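Help Commons > Making and Shipping Software > Betas and launches

How do I get useful feedback out of beta testers who only say nice things?

Asked by Ivana Mansilla
Tags: beta, feedback, small-team, desktop-apps

We make a desktop app called Feltora. It keeps track of the music, scores and part assignments for community choirs and wind bands, a market you can picture by imagining a shoebox full of photocopies and then imagining somebody angry about the shoebox. We have 947 paying groups and two of us working on it, me and Hiyori Onishi, who writes the parts that work.

For the next version we rebuilt the seating and parts screen from scratch. The old one was six years of "just add a checkbox" and by the end it had a checkbox that turned off another checkbox. The new one drags and drops and is, in our opinion, lovely. Our opinion is the problem.

We opened a beta and 241 people signed up, so I went around feeling popular for an afternoon. Then 30 of them opened it. Of those, 3 wrote to us:

"Looks great!!"

"Love the new colors." (We did not change the colors.)

"Will this run on my brother's computer?" (I don't know your brother.)

I sent a follow-up survey with twelve questions, all five-star scales plus a comment box. Everything came back between four and five stars and the comment boxes were empty, except for one that said "n/a".

I know it isn't that good. I watched my own mother try it at the kitchen table and she dragged the second altos into the trash, then thanked me and asked if I wanted soup. So there are problems in there, and I'd like to hear about them before release and not from a tenor in capital letters.

Release is penciled in for May. We can slip but would prefer not to, as the season planning for most groups happens over the summer and nobody changes software in September.

What do you do to get real criticism out of polite people? I have tried writing "please be brutal" in the email. They replied that it was great, brutally.

Comments on the question

Minoru Tamura: Have you looked at analytics?

Ivana Mansilla: We don't collect any. It's a selling point. I regret it once a month.

Chie Minami: What did your mother say about the second altos afterward?

Ivana Mansilla: That they'd had it coming.

Answer by Crescencio Bermúdez (accepted)

Stop asking them what they think of it. They think it's fine. They signed up in a good mood, they like you, and you've sent them twelve questions about their feelings toward a seating chart.

What worked for us was giving people a job to do with their own stuff and asking what happened. I run support for Susorier, which schedules volunteer shifts for museums, so our users are also lovely and also tell us nothing. We threw away the survey and sent each tester one short email that said, more or less:

"Please take next month's real schedule and enter it in the beta. When you get stuck or annoyed, stop and write me one line about where you were. If you get to the end, tell me how long it took and what you did straight after."

The last bit is the good one. "What did you do straight after" got us: printed it and fixed it with a pen. Exported it to a spreadsheet. Called Linda. We had built a whole publishing feature and the market leader was Linda.

A few other things, in no order.

Your 241 is a mailing list. Your 30 are the beta. Write to those 30 individually, by hand, with the name of their choir in the email. Yes, all of them. It's an evening and a pot of coffee. Ask each one for twenty minutes on a call while they share their screen. You'll get maybe a third, and after the fourth call you will want to lie down, because they will all have done the same terrible thing in the same place.

On the call, say nothing. This is physically hard. When they hover over the wrong button your whole body will want to help. I hold a mug in both hands and drink from it whether there's anything in it or not. The moment you say "so if you just click there" you've become part of the product, and you don't ship with it.

Ask about the old version too. "What do you still open the old one for?" People who would never criticize the new screen will happily praise the old one, at length, and what they're praising is the thing you removed. That's a bug report in a nice coat.

Don't ask for ideas. You'll get ideas.

And write to a handful of the people who signed up and never opened it. Just one line: "I see you didn't get to the beta, was it a bad time or did something get in the way?" We did this expecting "busy" and found out that our installer had been landing in a quarantine folder for everyone on a certain kind of office laptop. They assumed it was their own fault. Polite people always do. (You say you don't track anything, so I assume you know who opened it from license activations. If not, just ask the whole list.)

Your mother found a serious bug, by the way. If the second altos can be dragged into the trash by somebody who's trying to put them next to the firsts, then either the trash is in the wrong place or it needs to ask first. I'd fix that before the calls or it's all you'll see.

Comments on this answer

Ivana Mansilla: Sent the thirty emails last night. Eleven replies so far, which is eight more than the beta had produced in total. One of them begins "Since you ask," and runs to four pages. I've never been so happy.

Ivana Mansilla: Back from six calls. Every one of them tried to double-click a name to rename it. Double-clicking a name does nothing. We'd taken that out on purpose and I can no longer remember the purpose, and neither can Hiyori.

Crescencio Bermúdez: There's always one of those.

Ivana Mansilla: Also the trash can has been moved. My mother says it was easier before.

Answer by Chie Minami

I agree with most of what Crescencio wrote but would be careful about only hearing from the keen ones. The people who take a call are the people who like calls. In a choir that's the librarian who has everything labeled already. The person you're going to hear from in September is the assistant conductor who inherited the login and has never read an email to the end.

At Kurham (we do inventory for repair shops) we had a very successful beta, full of useful complaints, and fixed every one of them. Then we released and got a completely different set of complaints, because our testers had been the tidy shops. They all had part numbers. It had never come up that a shop might not have part numbers. Quite a lot of shops, it emerged, have a drawer.

So I'd look for three or four messy groups. Look in your support inbox for whoever wrote in most last year and sounded tired. Offer them a free year. Do not call it a beta, that word makes some people nervous and makes others feel they've been hired. I say "would you try something for me and tell me where it goes wrong." Where, not if. It gives them permission, and they'll feel they've failed you if they don't come back with something.

Another small trick: leave one thing visibly unfinished. A label that says "better wording needed" or an icon that's plainly a placeholder. People are shy about criticizing something polished. Give them a scuff mark to point at and they relax, and the real complaint is usually the second one they make. I felt bad about this the first time. I feel fine now.

On the date, I'd set a cutoff for anything that changes how the screen behaves and put it well ahead of May. We used 15th February one year for a spring release and I wouldn't go later than that for a team of two. After the cutoff you fix crashes and spelling. Everything else goes in a file called "later," where it can be with its friends.

Comments on this answer

Ivana Mansilla: "They have a drawer" is now on a sticky note on Hiyori's monitor.

Crescencio Bermúdez: The scuff mark trick works but remember to take it out. We shipped ours. It said "ask Crescencio". People did.

Answer by Minoru Tamura

Just put in analytics. You can't manage what you don't measure. We use Sugawara for this and it took ten minutes to set up. Nobody reads the privacy page anyway.

Also twelve questions is too many, I would do ten.

Comments on this answer

Ivana Mansilla: Our customers read the privacy page. One of them sent it back with corrections to the punctuation.

Chie Minami: Were they right?

Ivana Mansilla: About the semicolons, yes.

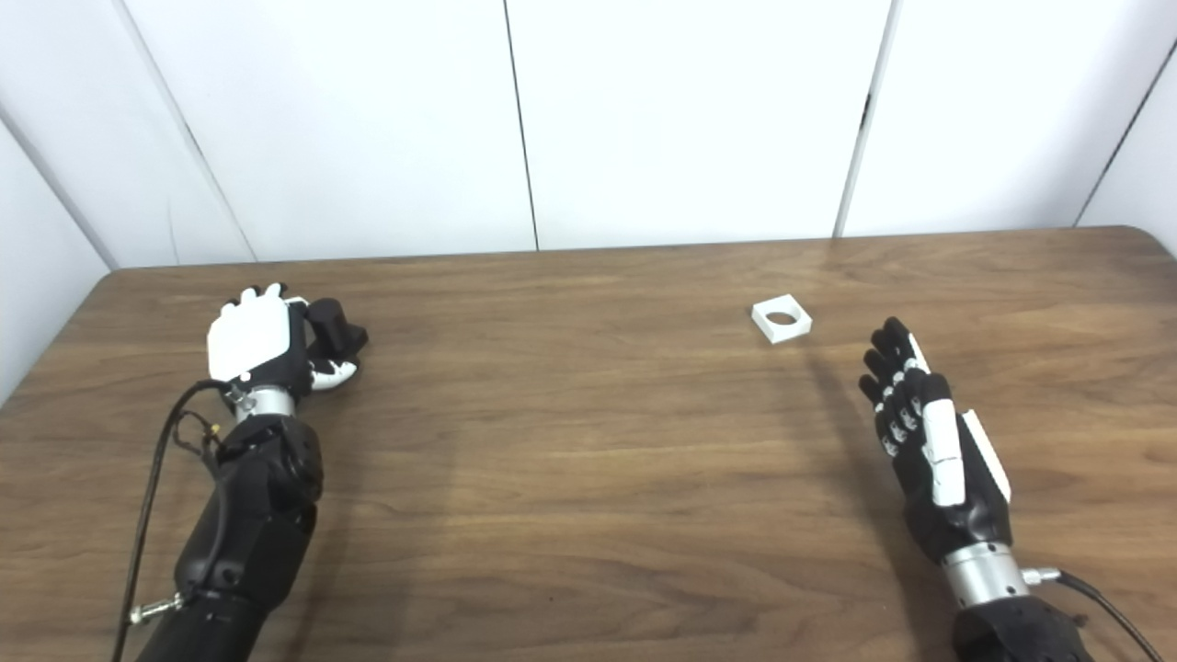

Related questions

Should a two-person team keep the old version downloadable after a rewrite, and for how long?

How do I tell beta testers the beta is over without sounding like I'm breaking up with them?

Customers want the old checkbox back. It did nothing. Do I put it back?

Is it normal for release notes to take longer than the release?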